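Ticket 549: Recipe import from Lidora drops the last ingredient
Status: Solved
Opened by: Nomvula Mathebula
Assigned to: Themba Cele
Product: Statumura desktop

Nomvula Mathebula, 9:12 am
Hi team! First off, I love the new import button, it has saved me hours of typing. One snag though. When I bring in recipes from Lidora, the last ingredient goes missing. My flatbread came in without salt, and the bean soup lost its bay leaf. Recipes I type in by hand are fine. I have around 200 left to move over, so I've stopped for now.

Themba Cele, 9:40 am
Oh, this is a good one! Thanks for stopping before the rest went in. Could you open the Lidora export in a plain text editor and tell me if there's an empty line after the last ingredient?

Nomvula Mathebula, 10:05 am
No empty line. The salt is right there in the file and then the method starts straight away on the next line.

Themba Cele, 10:31 am
Got it happening here too! Our importer waits for a blank line before it saves an ingredient list, and the newer Lidora exports leave that line out. Quick test for you: add one blank line under the salt, save the file and import it again.

Nomvula Mathebula, 10:48 am
Salt is back!! So happy. Do I have to do that for every recipe, though?

Themba Cele, 11:20 am
Not at all. Go to Settings, Import, and switch "List ending" from Blank line to Next heading. Then delete the three recipes that came in short and import the whole file in one go. Keep "Skip duplicates" on.

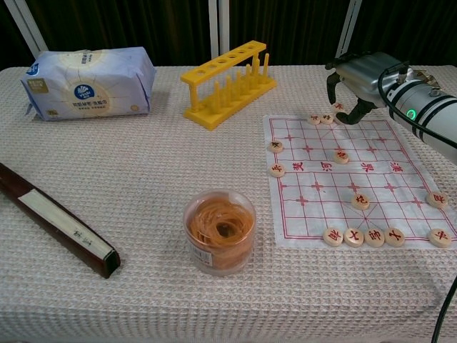

2 min read

I've also added the steps to our help page on list endings. The table in the picture has a waffle-textured cloth on it, and I want one for my kitchen now!

Nomvula Mathebula, 2:15 pm
Everything is in, and the bean soup has its bay leaf again. The tags came across too, even the odd ones I made up for my Msimang family recipes. Please close this, and thank you so much!

Themba Cele, 2:22 pm
Wonderful! Closing now. Next heading will be the default for Lidora files in the July update.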